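Vallton bottle handling project
Progress report for Gudrun Haugland, covering the work up to November

Hello Gudrun,

You asked for something shorter than last time and with fewer graphs, so I've left the graphs in the shared folder and will just tell you how we're getting on. Short version: the recording is going well, the training is a bit behind, and I'd like to talk to you about money for gripper pads before the end of the quarter.

We've now recorded 846 demonstrations of the wine rack task, all of them by remote control with a person driving both arms. Of those, 718 are good enough to train on. The rest were thrown out for the usual reasons (a nudge to the rack, a dropped connection, the driver changing their mind halfway and going back for the other bottle). I'm happy with that, considering three of our four drivers had never touched the kit before the summer!

Most of the difficulty is in the last bit of the reach. Getting an arm across the table is easy, anyone can do it after ten minutes. Bringing two open fingers down over the neck of a bottle without tipping it is another matter, and people slow right down there, which the model then copies faithfully.
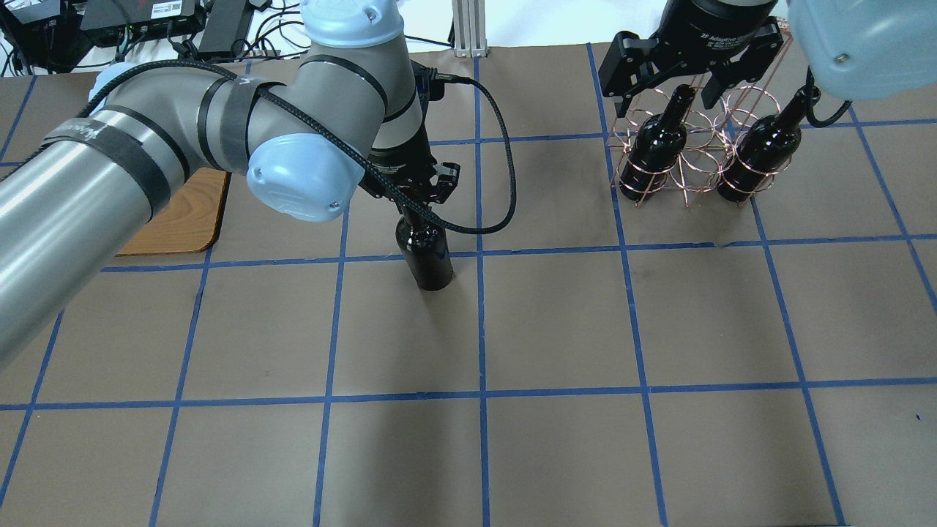

Anjani Pelupessy read a draft of this and wrote in the margin: I don't think slow is the problem. The pauses are. If I creep down steadily the policy does fine, but if I stop to think above the bottle it learns to stop there too, and sometimes it never starts again.

She's right, and we've changed the driver notes to match. We now ask people to plan the grasp before they leave the start position, and if they do have to stop and think, to bin that run and start over. It costs us a few minutes a session and I think it's well worth it.

The other change since my last report is the tape grid. We used to put the bottle down wherever felt right, and of course everyone's idea of "wherever" was the same comfortable spot in the middle. Now Afiq Liew's little script calls out a square and the bottle goes there, no arguing. The wrist cameras get a much wider spread of views as a result, and the blue lines are handy for checking afterwards that a camera hasn't been knocked.

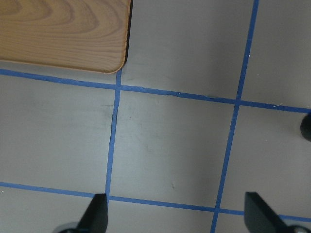 Wrist camera view: open fingers, tape grid and a corner of the wooden board.

On drivers: Zachary Tremblay and Afiq are doing most of the hours, with Anjani and me filling in. A full session is 35 runs and then a proper break, as the quality drops off badly after that. We tried longer sessions in the first month and ended up deleting most of what came after the tea break that didn't happen. I've also moved the start to half past nine - the room is quieter before lunch and the connection behaves better.
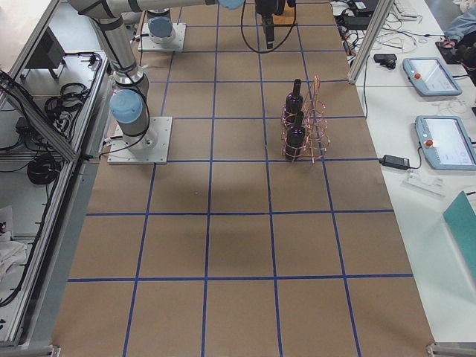 We did have one bad patch. The Skistden update to the control software changed how the second arm handles small movements, and for a while it felt like driving with mittens on. Anisa Krishnan found the setting in the end and we re-recorded some 400 runs' worth of calibration checks, which was dull but had to be done. I've asked Sovemico to warn us before they push anything like that again, and they've agreed.

Training, then. The first policy can reach for a bottle in most of the squares, but it's poor in the far corners and it still gets muddled when both arms need to work near the rack together. I'd hoped to be further on by now. The plan is to record more two-arm runs with the second gripper already down at the rack, so the model sees plenty of examples of one arm holding its place while the other one moves.

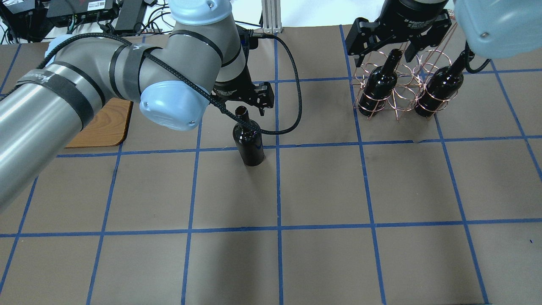

Zachary would rather we gave each arm its own driver for those runs, and says one person simply can't watch two grippers at once and do both of them justice. Anisa disagrees, her worry being that two drivers wait for each other and we'd be back to the pauses.

I'm going to let them try it both ways for a fortnight and compare. If two drivers does win, we'll need a second headset, and I'd want to borrow the spare from the Mangundap team before asking you to buy one.

The gripper pads are the one thing I do need a decision on. The quote is in the folder next to the graphs. Could you have a look and let me know before I book the next block of sessions?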